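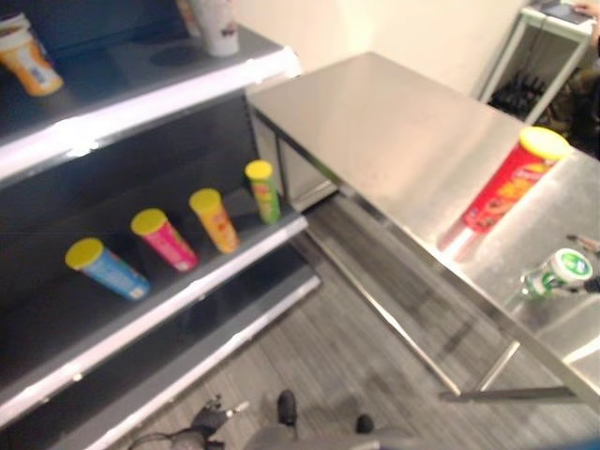

Four of a kind: canisters on their sides on a metal shelf, yellow lids and all.

I have a weakness for snack aisles, and I blame my aunt, who let me pick one thing every Tuesday after swim practice and never once hurried me along. I'd stand there dripping on the linoleum for ages. So when I moved to Dobos two years ago, the first thing I did (before the bank, before the keys to my mailbox) was walk to the corner store and see what people ate.

The corner store in Dobos is called Perkis, and it belongs to Zsolt Kun, who has run it since his father-in-law got tired of the stairs. It's tiny! You go in sideways if somebody is coming out. I asked him what sells best and he said cigarettes and birthday candles, then thought about it and added pickled peppers. The peppers are made up the hill in Grullirar, they come in a jar with no label, and I now go through one a week.

What I love about a store like that is how much of it is one person's opinion. Zsolt doesn't like raisins, so you will not find raisins. He does like a hard little sesame cracker that I've never seen anywhere else, and he'll push a bag on you if you look undecided. The big supermarket out in Rorasard stocks 3,879 different products - I know because there's a banner over the entrance bragging about it - and I come home from there with the same bread and the same yogurt every time.

My neighbor Ziad Zein thinks I'm being sentimental. He drives to Rorasard on purpose, likes the wide aisles, likes that the checkout people leave him alone. "You pay extra for the conversation," he told me, and fine, I probably do. But Ziad also knocked on my door at nine at night in March wanting an onion, and we both knew where we were going to end up. Zsolt was halfway through pulling the shutter down. He sold us the onion, plus a bag of the crackers, plus a lightbulb Ziad swears he needed.

We ate the crackers on the walk back, standing under the streetlight by the bus stop so Ziad could read the ingredients out loud. He's been back for more since, three times that I know of, and he still keeps his Rorasard loyalty card in the front of his wallet.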